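Clarkar recalls gripper software after arm declines to let go of glass

Press office, Clarkar | May

Clarkar is withdrawing version 3 of the control software for its Manel serving arm, after a test unit picked up a drinking glass and held on to it for 195 minutes.

The glass was unharmed. So was Irina Dumitrescu, the test engineer, who had asked for a drink.

The fault lies in the release check. Version 3 waits for a person to take the weight of the glass before the fingers open, and a badly set threshold meant that no ordinary tug would do. Staff tried pulling harder. This should not be attempted by customers — the arm reads it as slipping and grips more firmly.

The update went to 300 arms. Owners should go back to version 2 and keep hands clear of the fingers until the arm has restarted. If a glass is already held, press the red stop button and leave it where it is. Our service partner, Lolter, will come and fetch it.

"We set out to build an arm that would never drop anything," said Luminița Chiriac, head of safety. "I accept that we were too thorough."

A corrected version is being tested on the drinks bench, where every trial now begins with the fingers open and the glass at the dispenser. 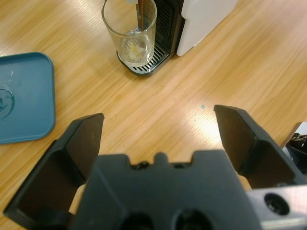
Testing will go on until Ms Chiriac is satisfied, and she has asked us not to name a date. Press enquiries go to Florin Mihăilă at Clarkar.

357 shares | 3 comments

Recent releases
Lolter extends service hours for Manel owners
Ionuț Cozma joins Clarkar as head of support
Manel arm: notes on version 2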